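Early Childhood Practicum, Flanport Campus
Handout 3: Transitions and Cleanup Time

Read this before your second classroom visit. Bring it with you, since the observation form refers to it.

A transition is any time children stop one activity and move to another. In a half-day program these take up more of the morning than most new teachers expect. In February we timed one full session in the Navaratnam Room and got 126 minutes in total, with up to 40 of them spent lining up, washing hands, putting toys away or waiting.

Giving a warning
Tell the children that a change is coming before it comes. Go to each area and say it at their level. Calling across the room does not work well with three-year-olds. "Two more minutes, then we clean up" is enough. They can't tell how long two minutes is, but they learn what the words lead to.

Cleanup song
Pick one song and keep it all year. Start singing when you start picking up, and keep going until the last shelf is done. If you change the song, expect a week of confusion.

Jobs
Give small jobs with a clear end. "Put the red blocks in this tub" gets done. "Clean up the block area" usually doesn't. Children who finish early can carry books to the rug.

Handwashing
Send children in groups of 2 or 3. The rest stay with the second adult for a fingerplay or a short book. A long line at the sink is where most of the pushing starts – keep it short and you will have fewer problems at snack.

Children who find it hard
Some children need more time. Give them a private warning first, and let them hold one item from the old activity until they are settled in the new one. Write down what you tried.

For next class
Read the Jesta packet up to page 99. Observe one transition from start to finish and note what the adults said, word for word.
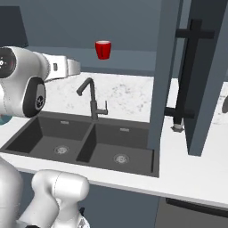
Your notes should fit on one page. Typed or handwritten is fine, and they go in the Flasow folder by the door before class begins.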